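We got to the shrine at Lornunero a little after eight on Sunday, before the heat. From the bus stop it is 2 kilometers on a gravel road, then steps. Mitsuko Oshima had been there as a girl and remembered the steps as much longer.

The hall is small and square, with thick stone walls and a single door facing east. The guide sheet says it was put up for 600 families who came over the pass from Larnine, and that the roof was replaced after a fire. The sheet doesn't say when. Inside there is one lamp, a low altar and a shelf for offerings. Most people leave rice or a coin. We left both.
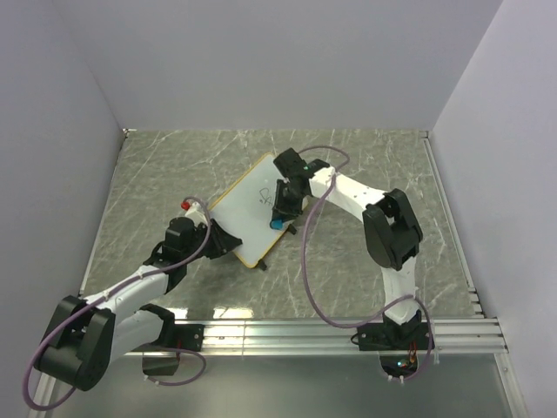
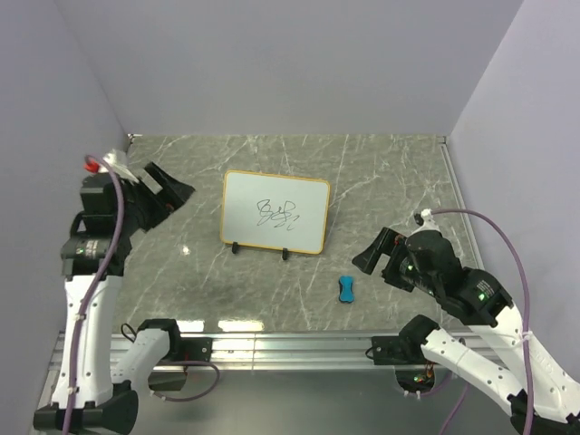
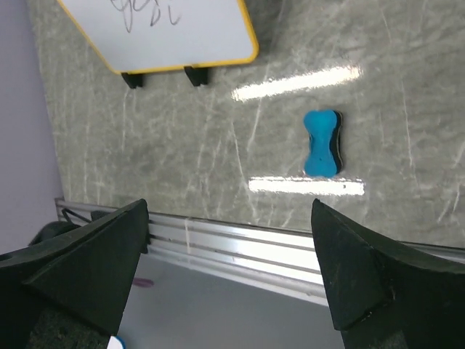 The whiteboard on the marbled tabletop.

After the morning prayer Kiyoshi Kuroda talked with the priest about the east wall, which has a crack running down from the roof beam. They had a mason up from Zaidi in July. He wants to take out the top courses and reset them in lime. The priest would like to wait until after the autumn festival, when as many as 2000 people come through that one door.

I walked around the outside while they talked. There is an older foundation on the north side, mostly under grass, and a carved step that doesn't match anything else there. Mitsuko thinks it came from the first hall.

We took the noon bus back and had lunch in Vernitz. I want to go again for the festival if I can get the days off.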